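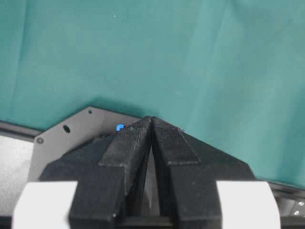 Clear racks go up at Dreltwood stockroom

Boxed kit at the Dreltwood equipment library is coming out of the cupboards and onto see-through shelving, the library said on Sunday. 79 boxes moved so far. Another 156 to go before the end of September.

The racks are acrylic, ordered through Kimis, and take the place of the old steel lockers by the loans desk. Boxes lie flat, one to a shelf, long side out so the label can be read without lifting anything. Depth cameras first, then microphones, then the lighting stuff if there is room left.
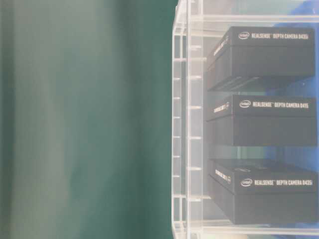 Black boxes on the new acrylic shelves, a RealSense D435i at the top.

Borrowers had grumbled about the lockers for ages. Two keys, one usually missing, and a paper list that never matched what was inside. The new set-up cost £435, paid for from the Woldegiorgis fund, with delivery thrown in.

Loans carry on as normal during the move, though staff ask people to ring ahead if they need anything from the back

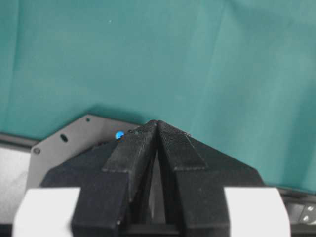
shelves, as those are being done last and may be out of reach for a day or so. Returns go to the desk, not on the racks please.
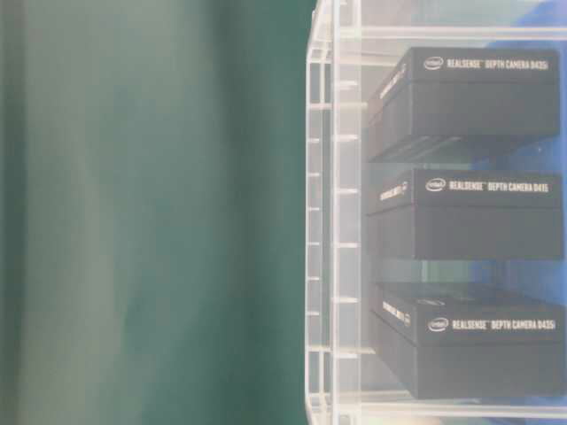

Labelling comes next. The Usano branch has had stickers on its shelf edges for a while and Dreltwood wants the same, one number per shelf. Where they will go is still being argued over. The front posts are notched all the way up so a sticker there would not sit flat, and the shelf edge itself is thin. A small hanging tag is the favorite at the momment.

Desk open from 2 on Sunday, usual hours otherwise.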